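Comparison of Two Wrist Camera Mounts for a Parallel Gripper in a Simulated Kitchen

Project report, submitted by Yasmine Younis
Department of Mechanical and Control Engineering, Clirley College
Mar 13, 2020

1. Purpose of the project

The department intends to fit a wrist camera to its two-finger parallel gripper before the teaching arm is used for the second-year practical in May. Two mounting positions were proposed by the workshop. The first, referred to in this report as the Ollard mount, places the camera close behind the palm. The second, the Fasell mount, raises it and sets it further back along the wrist. The project was asked to establish which of the two gives an operator the more useful view when driving the arm by camera alone.

All work was carried out in simulation. The kitchen model was supplied with the Rivadeneira scene library and was used without alteration. No physical parts were made at this stage.

2. Method

The same gripper model was used throughout, with its fingers open and nothing held. Nine approach positions were set down in advance and each was to be reached with both mounts. At each position the controller held the arm still for 300 simulation steps so that any movement in the joints would settle before a view was saved. Lighting was left at the library's default setting.

Each saved view was judged on three matters: whether both fingertips could be seen, whether the surface beyond them could be seen through the gap, and whether the view contained enough fixed features for an operator to tell which way the gripper was facing. The third was added at the suggestion of the project supervisor after the first trial run, in which the operator twice turned the wrist the wrong way.

3. Results near the counter

Positions along the worktop were expected to be the harder group, as the wall cabinets come low over the counter and restrict the path of the wrist. In practice the cabinets were of some help to the operator. The glass-panel door with its gold diagonal lines and white fitting is easily recognised, and the green edging of the neighbouring unit gives a strong line to steer by. The chief difficulty was the housing, which takes up nearly the full width of the lower half of the view. The white pad on the right finger stood out well and was the part the operator used most when judging the line of the fingers.
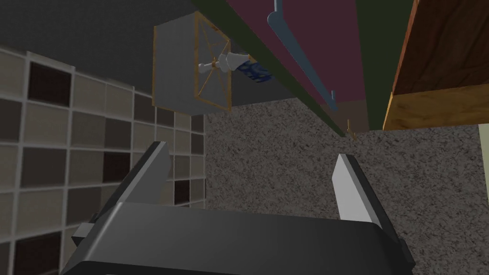 4. Results in the open part of the room

Away from the cabinets there is less to steer by. The tiled wall is useful because its grout lines make any rotation of the wrist plain at once, but the grey wall beside it has no pattern of its own. The operator relied on the print of "The Starry Night" and on the brass door handle to keep a sense of direction. When neither was in view, progress was noticeably slower.

The speckled floor proved a poor guide to distance. Its texture is so even that the operator could not judge height from it with any confidence — a point that should be borne in mind if a similar surface is chosen for the practical. The gap between the fingers was nevertheless wide enough for the floor to be seen through it with the gripper open.

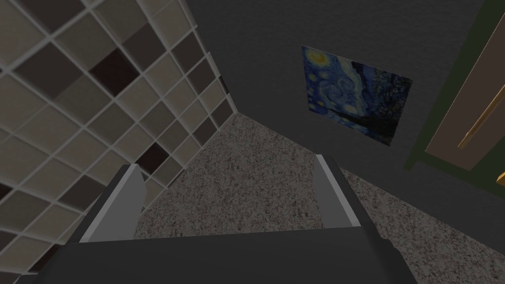

5. Discussion

The Fasell mount was preferred in five of the nine positions. The Ollard mount was preferred in the remainder, mostly where the wrist had to pass close to an obstacle and the longer bracket left little clearance. The margin is narrow, and a different set of positions might well have reversed it.

It should also be recorded that every view was judged by one operator, the author, who had become familiar with the kitchen model by the end of the work. A fair comparison would require persons new to the scene. The controller's damping was changed once during the project, and the three positions completed before that change were repeated.

6. Recommendations

The department is advised to proceed with the Fasell mount, subject to a check of its clearance under low cabinets. A light-coloured pad should be fitted to both fingers of the teaching gripper. The settling period of 300 steps may be kept for student use; a trial at 600 steps made no difference that the operator could notice.

The scene settings and the list of approach positions have been lodged with the laboratory office, together with the bracket drawings for both mounts.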